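Day 13 of the Kimum trial. Kamil Rusnák still hadn't signed.

"400 a month," he said. "For a thing that swaps drives."

"Plus setup." The rep from Sultton, smiling too much. Tie crooked. "Five minutes, you'll see."

Kamil leaned in. Coffee in hand, forgoten.
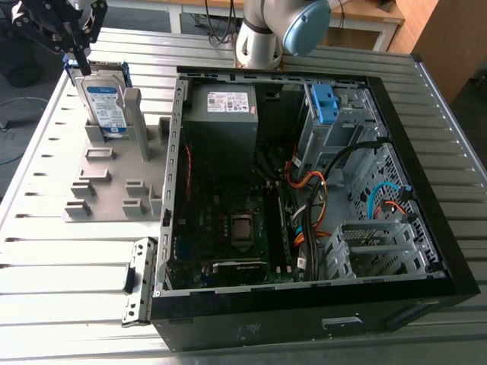
*Kimum at the drive, tower open beside it.*

Three techs back in Ruvdale, all waiting on his call. He thought of Yan — her sore wrists, her neat grey toolbox.

"Leave the papers," he said. "I'll ring her frist."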